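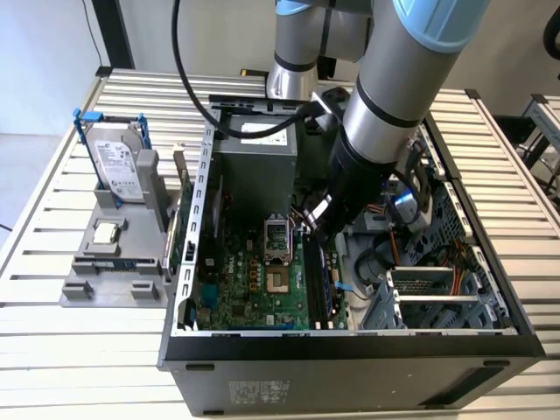 Le fonds diplomatique du centre d'archives de Norkley est ouvert aux visiteurs un dimanche par trimestre, sur inscription, par groupes de 40. La visite de janvier portait sur la correspondance relative à l'accord de Gollora, soit 778 dossiers, dont 300 communicables en salle. Le reste demeure soumis à un examen pièce par pièce. La difficulté tient en partie au support : les télégrammes chiffrés sont sur papier, mais les notes de travail des dernières sessions ont été rédigées sur des ordinateurs de bureau, du type tour noire à carte mère Dell, et leur versement obéit à d'autres règles que celui des cartons.

Le parcours commence par le magasin, puis passe à la salle de lecture. Les minutes des entretiens préparatoires y sont présentées en deux états - brouillon annoté et version transmise aux délégations. Les écarts portent surtout sur la clause de transit par Cai.
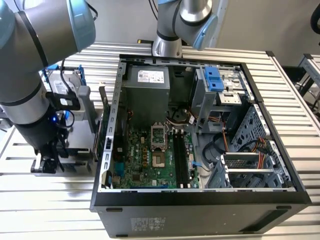 La version transmise omet deux paragraphes consacrés au calendrier de retrait. L'inventaire en ligne, géré sous Jivance, ne signale pas cette lacune ; il faut consulter le répertoire imprimé, cotes 300 à 600. La reproduction est autorisée sans flash. Durée de la visite : deux heures, salle de lecture comprise. Le vestiaire est obligatoire, le crayon seul admis.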